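Paper and tape: notes on a table covering

The long table in the workshop has been covered in brown kraft paper for most of the year. A few people have asked how the covering is done and why the tape is where it is, so I am writing it down once. 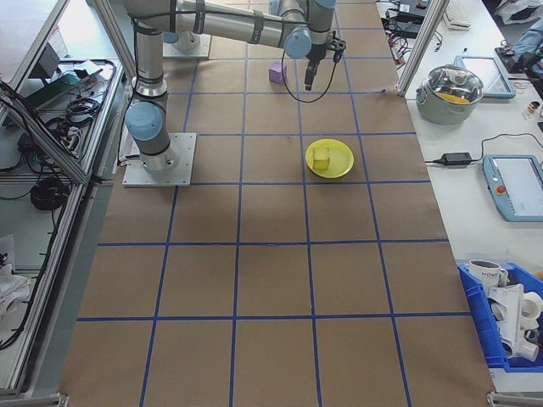

I settled on kraft after trying the alternatives. White butcher paper shows every mark by the end of the first day. A vinyl cloth creeps when you lean on it. Kraft is matte, so overhead lights leave no hot spots on it, and it takes pencil well. My current roll came from Pralora, item 1316 in their list, and it lies flat if you reverse-roll it overnight first. Skip that and the ends curl for a week.

The blue tape goes down after the paper. It does two jobs. It marks out the cells, and it stops a tear from running the length of the table. Procedure as I do it:

Cut the paper with 4 inches to spare at each end and fold the spare under.
Mark the lengthwise lines in pencil from one long edge only. If you measure from both edges the error collects in the middle column.
Lay the lengthwise strips first, in single pulls. Stretching the tape makes it lift later.
Lay the crosswise strips over them and press the crossings down with a fingernail or the back of a spoon.

I used to trim the crossings so the strips butted together. Ashwin Rai talked me out of it. The overlap is a bump you can feel with a thumb, but a plate sits over it without rocking, and trimming means a blade on the paper -- I had cut through twice.

The reason for cells at all is that I want to be able to say where a thing goes. "Plate in the middle, cube in the row above" is an instruction another person can follow on a different day. "Plate over there" is not. I do not number the cells. I tried it with a marker in October and the numbers were the wrong way up for whoever stood opposite.

Small items only on the grid: plates, cubes, whatever is in use. Pots and tablets go on the white side table. Cables go on the shelf, and coiling them is a separate problem I have not solved. Velcro ties from Nivedano are fine for thick cord and useless for thin.

Replacement interval depends on spills. Dry use, the paper lasts me 9 weeks. With anything oily it is done the same day, and patching does not work because the patch edge catches. Pull the tape off slowly and low to the surface, then roll the paper up with the dirty side in.

One open question is whether a narrower tape would hold as well. I have a roll on order from Poduval and will put it on one half of the table when it comes, probably on a Wednesday, when the bench is free until noon.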